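Plomside cosmic dose badge, for aircrew and high-altitude balloon work. Clips to a lapel, logs every 3 minutes, alarm you set yourself. Weighs 48 g with the strap. 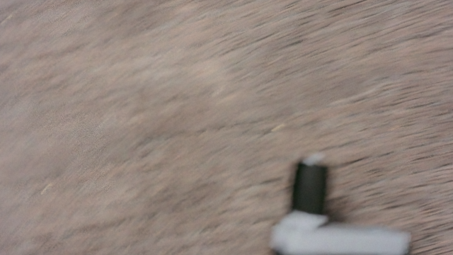 Grey-brown grain, blurred

Battery lasts 2000 hours. Charger not incuded - any USB-C lead will do. Reads gamma and charged particles, neutrons need the Plomside N (back in stock January).

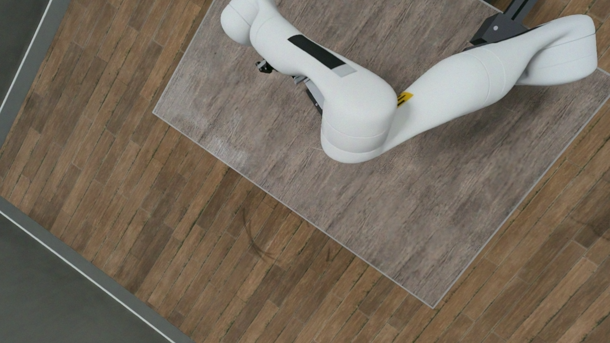
Recalibration once a year, send it to Clakholm, ask for Dilek Saraç. Trade orders of 70 or more, ring first. Not a medical device, dont use it as one.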